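Clanari: your questions, gathered up

Since we put the Clanari write-up online in July we've had a lovely pile of mail about it, some from people who train robot policies for a living and some from people who simply like kitchens. Gunnlaugur and I have tried to answer everyone, but the same questions keep coming around, so we've put them on one page. If yours isn't covered, please write anyway. We do enjoy it. 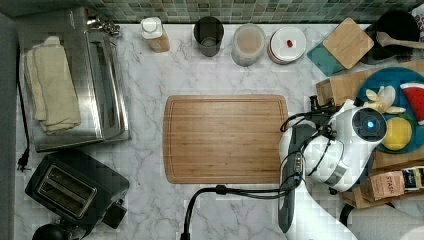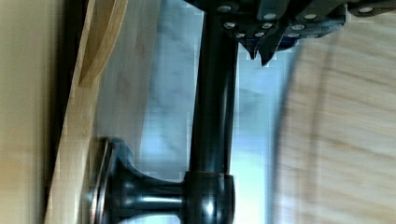
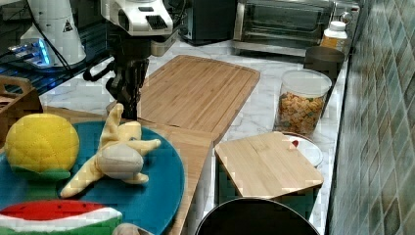

What is Clanari, in everyday words?
It's a way of training an arm to do counter work when it has several camera views and they don't agree with one another. A view from overhead is wonderful for knowing where the plate is and quite poor for knowing whether the fingers have closed on anything. A view from the wrist has the opposite trouble. Most policies are handed all the views at once and left to sort it out. Clanari adds a small side network that gives each view a trust score at every moment, and the policy leans on the views in that proportion.

How much data did you use?
The set has 244 demonstrations, all by teleoperation. We held back 59 of them and never trained on those, not even when we were sorely tempted near the end. The trust network is tiny and is fitted for 2,000 steps after the main policy has settled. We tried fitting both together and it was a mess: the scores would rush to a single view early on and stay there, and we lost a good part of the winter trying to coax them back.

Does the trust score need labels?
No, and this is the part we're fondest of! It learns from how well each view, taken on its own, predicts the operator's next motion. If the wrist view predicts it badly for a stretch, its score drops for that stretch. There's no labelling by hand anywhere.

Why kitchens?
Partly because the objects are so varied in size and softness, and partly (I'll admit it) because Gunnlaugur Hauksdóttir had already written all the task lists for an earlier project, Kokmont, and it would have been a shame to waste them. Shiny surfaces are also a fair test. Reflections fool the scores more than anything else we've met, and an honest result ought to include them.

Did it work better than plain fusion?
On picking up and placing, yes, and most clearly in the last part of the reach, where the arm starts to hide the object from the fixed views. On longer tasks with several steps in a row the gain was small, and on pouring we saw none at all. We've put the pouring results in the appendix in full, because somebody will want to try it and they may as well start from where we got stuck.

What happens if a camera drops out?
The score for that view falls and the others take over, provided the picture goes blank or garbled. A frozen picture is nastier. The network goes on trusting it for far too long, and we don't have a good fix yet. For now we check timestamps outside the model and stop the arm if one goes stale, and we'd ask you to do the same.

Can I run it on my own arm?
I'd think so. The method only sees pictures and joint readings, and the folks at Norðdahl had it going on quite a different arm with very little help from us. You'll need to redo the calibration file and be patient with the gripper scaling. Everyone gets the gripper scaling wrong the first time, me included.

Is Drokum the same thing?
Drokum is the recording software and Clanari is the training method. You can use either without the other, although the file converter is fussy about colour order if your recordings come from elsewhere.

How should I cite you?
Please cite the write-up, with both names, Hauksdóttir and Hinrichs, and mention which version of the data you used. Version 2 fixes a clock error in the wrist stream, so do take that one if you haven't already.

Timo Hinrichs
Page last updated 29/01/2026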